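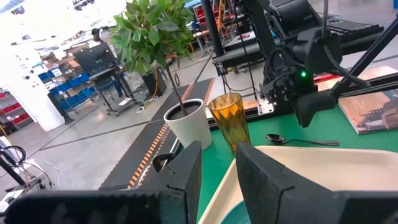

Diltier 卓上整理・配膳手順づくり 進捗報告（9月分）

提出先：Trullalska 助成担当 Kelly Toledo 様
作成：Braulio Tovar

1. 今期の概要

今期は、食事の前後に卓上の物をどう並べ、どう片づけるかという手順の整理を進めました。前回の報告では品目の選定までをお伝えしています。9月は選んだ品目を実際に緑の天板の上に置き、位置と順番を決める作業が中心でした。計画していた手順書の項目は全部で52あり、そのうち41まで下書きができています。残りは主に拭き取りと収納に関する項目で、来月に回します。

2. 使用している品目

品目表に載せている物は32点です。食器のほか、トレー、スプーン、鉢植え、本など、食卓や居間の机に普通に置かれている物を混ぜています。食器だけで揃えると手順が単純になりすぎるため、片づけの途中で邪魔になりやすい物も入れました。

色については、クリーム色やベージュの浅いトレーと青緑の皿や鉢を基本にしています。緑の天板に対してトレーの縁は見分けやすく、置き位置の確認に手間がかかりません。青緑の食器は天板と色味が近いので、直接置く場合とトレーに載せる場合を分けて記録することにしました。

グラスは琥珀色でカット模様の入ったものを採用しました。鉢植えは、白い筋入りの鉢と、金色でひし形模様のある鉢の2種類を品目表に入れています。葉が茂っていて上のほうが広がるので、隣に背の高い物を置くと葉に触れます。鉢の周りには手のひら一つ分の余白を取る、という決まりを手順書に加えました。

3. 配置の手順

現在の手順は次の順番です。

最初にトレーの位置を決める。
次に皿を置く。トレーに載せる場合は縁から少し内側に寄せる。
グラスやカップは皿の奥か横に置く。
スプーンは柄の向きをそろえる。
鉢植えと本は最後に、食器から離して置く。

当初は鉢植えを先に置いていましたが、トレーを動かす幅が狭くなり、途中で鉢をもう一度持ち上げることが続きました。順番を入れ替えてからは、置き直しの記録が減っています。
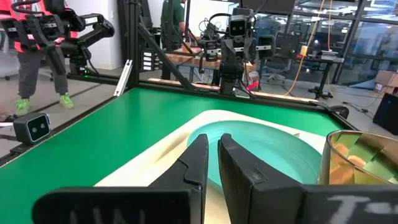
皿をトレーに載せる場合の位置については、まだ意見が分かれています。中央に置くと見た目は落ち着きますが、横にカップを添える余地が少なくなります。片側に寄せると持ち上げたときに傾きやすくなります。手順書では当面、中央を標準とし、カップも一緒に載せるときだけ寄せてよいことにしました。

金属のカップは表面に周りの色がよく映ります。指の跡も目立つため、片づけの項目に乾いた布で拭く手順を一つ追加しました。トレーの汚れについても同じ布で落ちるかどうかを試していますが、落ちにくい汚れがあり、布を替えるか洗剤を使うかは決めていません。

4. 品目の調達と費用

食器類は Amarasinghe から、トレーと鉢は Jeslow から購入しました。Jeslow の納品が予定より遅れたため、月の前半は手持ちの品で代用しています。代用品で書いた手順は、届いた品で読み直し、寸法に関する部分だけ直しました。

費用は承認いただいた範囲に収まっています。追加で必要になりそうなのは予備のグラスと布で、金額は小さく、消耗品費の中で対応する予定です。明細は月末締めの後に別紙でお送りします。

5. 片づけの手順

片づけは配置の逆順を基本にしましたが、そのままでは使いにくい箇所がありました。スプーンのような細い物は、皿やトレーの陰に入ると最後まで残りがちです。

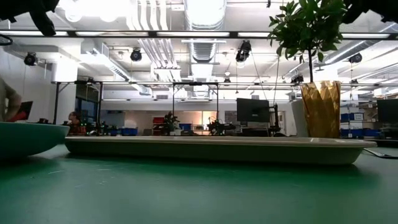 このため、細い物を最初に集め、次に皿と鉢、グラス類、トレーの順に下げる形に改めました。浅いトレーは縁が外に開いているので、縁の下に指を入れて両端を持つよう書いています。植物の鉢は動かさず、周りを先に空けてから天板を拭きます。

本や雑誌の扱いは未定です。食卓の物として棚に戻すのか、そのまま机に残してよいのか、家庭によって考えが違います。手順書では両方を併記し、使う人が選べる形にする案を考えています。ご意見があればお知らせください。

6. 来月の予定

拭き取りと収納の項目を書き終え、手順書の初稿をまとめます。表記のゆれも直します。特に「トレー」と「お盆」、「鉢」（食器）と「鉢」（植木鉢）が混在しており、食器のほうは「深皿」に統一する予定です。

初稿は担当者間で読み合わせをしたうえで、月末までに Toledo 様へお送りします。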